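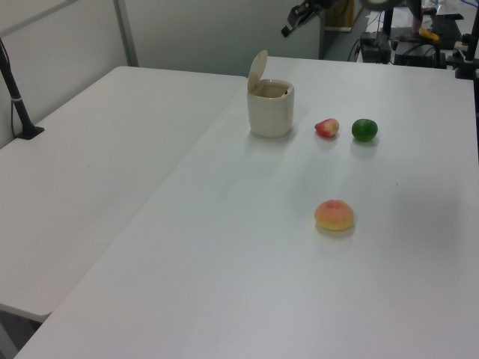 Nollum countertop caddy, two months on

I bought the Nollum caddy in April to replace a larger one from Paltine that had cracked along the hinge. It cost 22 pounds with delivery. We have a food waste collection every week, so it gets used daily.

Capacity is given as 2 litres. For two people that means emptying it every other day, or daily if there is a lot of veg to peel. The Paltine held more, but by the time it was full it smelled, so I don't miss the extra room.

The lid stays up when you open it, so you can scrape a plate with both hands. It does not seal. In warm weather I had fruit flies by the second day until I started rinsing it with vinegar.

Liners are the weak point. Nollum sells its own, but they are thin and split at the bottom if you put tea bags in. I now use the Duletden ones, a roll of 88, folded over the rim. They fit well enough — a bit baggy at the base.

Citrus is the other thing to watch. Our council takes it, but in a home compost heap I keep it to a few pieces a week and cut them up first.
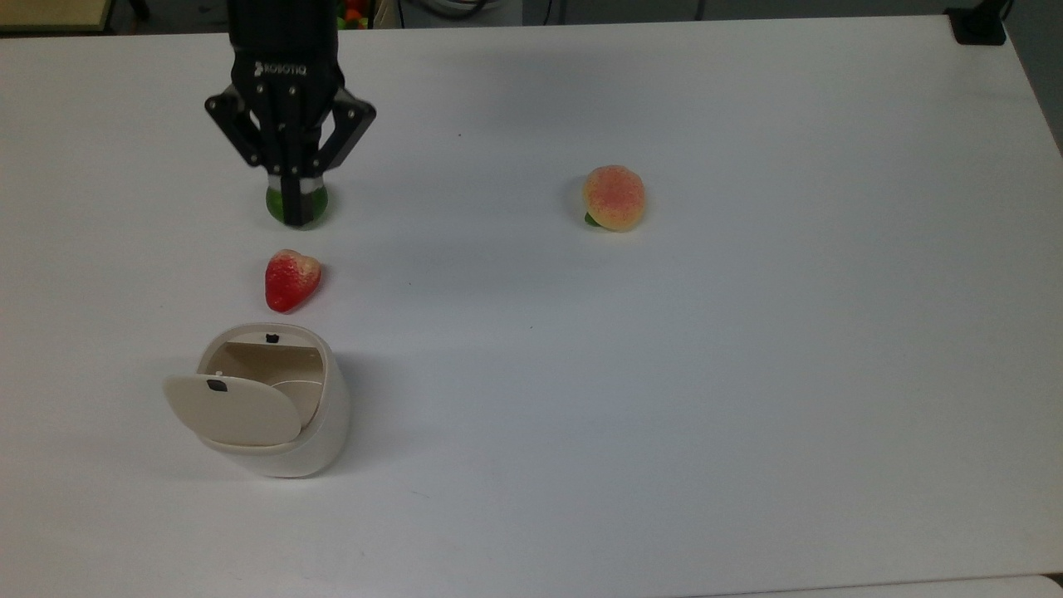
Small green fruit.

Cleaning is easy. The outside wipes down, and the inside has no ridges for stuff to collect in. Tomato left a faint stain that hasn't shifted.

I looked at the Kolář enamel one as well. It's nicer, but heavy, and the lid lifts right off, so you have to put it down somewhere.

Four stars. I'd buy it again at this price.

Posted Saturday, June 4, 2022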